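What the wrist camera gets to work with
Speaker notes, Obsa Mekonnen, September session

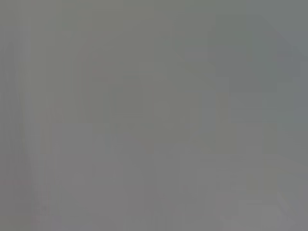
Slide 2 - Read it the way the planner does
Leave the slide up and stop talking for a bit. Ask who would plan a grasp from gray blur. Then mention that our perception node hands a frame to the planner whatever is in it. There is a confidence field. Check the code: the planner never reads it.

Slide 3 - The 2,212 number
Flaltora's write-up says 2,212 frames processed with no dropped messages. Fine. A dropped message is a transport problem. A frame with no usable edge in it arrives on time like any other and counts as a success. I asked for the sharpness scores and got a latency chart.

Slide 4 - What Fidton does about it
Sharpness check ahead of the detector, threshold set to 100. Below that, the frame is thrown out and the arm holds.
I don't love the threshold. It was tuned on one bench, under one set of lights, and a plain gray wall fails it too. Still better than guessing.
If Wojcik is in the room he will bring up learned quality scores. Let him. Ask what they were trained on.

Slide 5 - Changes I want in Plurnurix
- planner refuses any pose without a confidence value
- 10 rejected frames in a row raises a fault, visible to the operator
- rejected frames get saved, up to 2,000, oldest deleted first
- no interpolating a pose across a gap - we tried it, I have the bent fingers in my desk

Slide 6 - Questions
Likely one: "won't this slow the cycle down?" Yes. I don't have the figure yet, so don't make one up on stage.
Skip the demo if we're past 4:30.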